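Subject: Re: [owners] Shaft seal weep on the 33, and stuffing box vs dripless
From: Aurel Costache

Had the same weep on our Sison 33 last March, with 2,000 engine hours showing. In our case the seal was fine and the rear engine mounts had sagged, so the shaft was sitting low in the log and loading one side of the bellows. Check alignment before you order any parts. Do it afloat, with the tanks at their normal level, and give the hull a day or two in the water first.

> We are getting a steady drip at the shaft seal at
> cruising rpm, none at the dock. The boat is hull 117,
> original seal as far as I know. The yard at Sornbridge
> wants to haul her and convert to a conventional
> stuffing box. Has anyone gone that way? Also, is the
> coupling supposed to be keyed or split? The manual
> shows both.

On the stuffing box: it can be done, but there is not much room to get two wrenches on the nuts with the water heater where it is. I looked into it and stayed with the dripless type. The yard in Nostdale quoted me $400 labor for the seal alone, boat already out of the water. Realignment was extra.

The coupling on ours is split. The early boats may have been keyed. If yours has been on there since new, plan on cutting it off, and have a replacement on hand before you haul.

Two other things while you are down there. Look at the hose on the water feed to the cutless bearing, ours was soft at the barb. And put a zinc collar on the shaft ahead of the seal, close up, in case the coupling ever lets go.

I still have the alignment numbers from before and after and can send them to anyone who wants them. Write to me off list.

Aurel
"Bomholm"

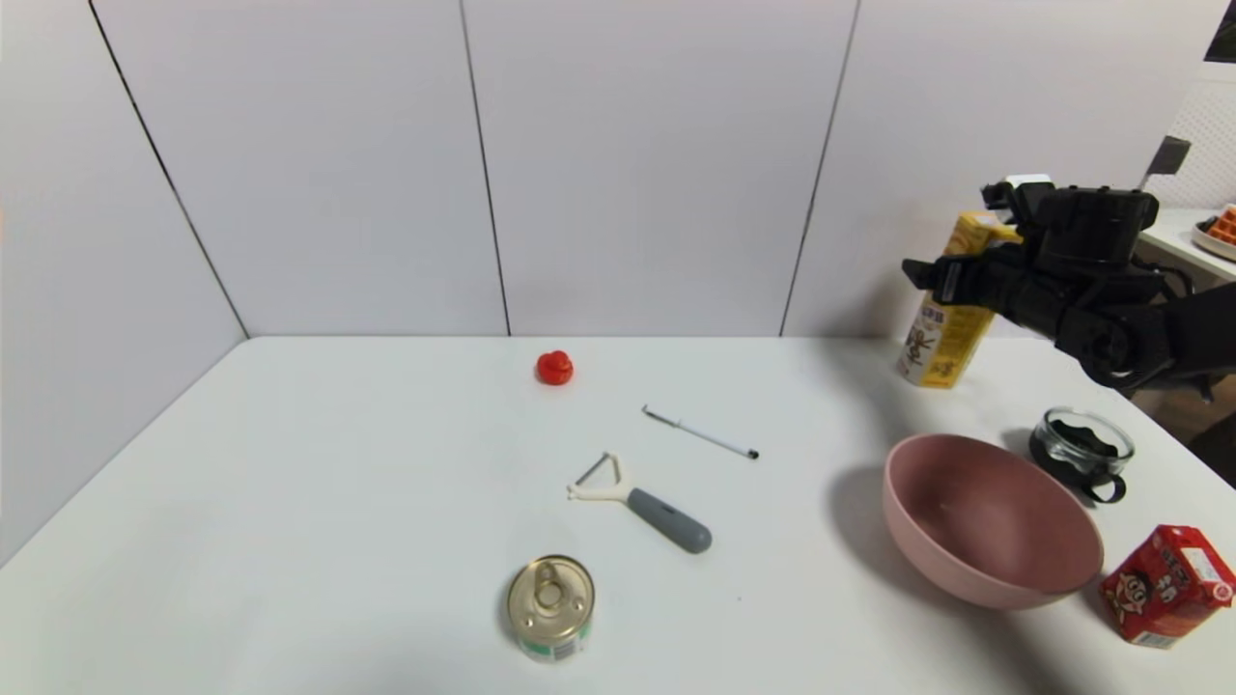

Sison Owners Club, Technical Mailing List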